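# Getting the Tetell grippers to behave

I've been putting off writing about the bench cell at Sela all October, mostly because I kept thinking I'd be done with it first.
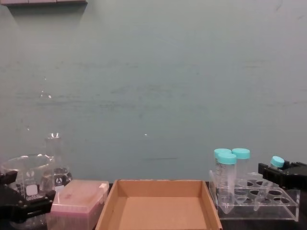
*Left gripper on the big beaker, right one with a teal-capped tube over the rack.*

The left side has been easy, bless it. The right one needed its jaw pads changed (the old set had done 2896 grips, and I log every one!), and new pads sit a hair proud of the old ones, so every taught position over the rack has to be checked again. I run it at 8 percent speed with my hand near the stop button and nudge the tilt until the tip finds the hole without touching the rim. It takes me around 75 minutes if I don't stop for coffee, and I do stop for coffee.

Next up is the cable sleeve on the left wrist, and I still owe Plerby an email about spare pads.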